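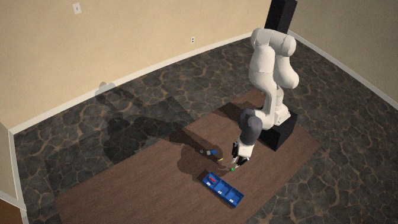

A white robotic arm over a long wooden work surface, in a computer rendering.

New on the thriller shelf: Clarkik, by Mathis Maillard

The jacket promises a "relentless" race against time. I'd settle for a plot that makes sense on a second look. Maillard's third novel sends a retired codebreaker, Fanetti, to the mountain town of Stesau, where a missing ledger may or may not bring down a government. The ledger has 3,000 names in it. Fanetti has 12 hours. You can guess how often we are reminded of both.

The first hundred pages are good, I'll give it that. Maillard knows how a small town treats a stranger, and the long dinner at the inn is tenser than any of the shooting that follows. Then the chase begins, and people stop talking to each other and start explaining things – mostly things they would already know. One villain lays out his whole plan over the phone. I'm told readers love the twist on page 279. I saw it coming at the train station.

The translation by Timothée Coste reads smoothly, apart from a few jokes that must have been funnier in French.

Still, we have three copies and a waiting list, so plenty of you clearly disagree with me already. Loans are two weeks, no renewals while there are holds. If you finished it in January and think I've missed something, the book group takes it up next month and I'll be there, unconvinced but willing to listen.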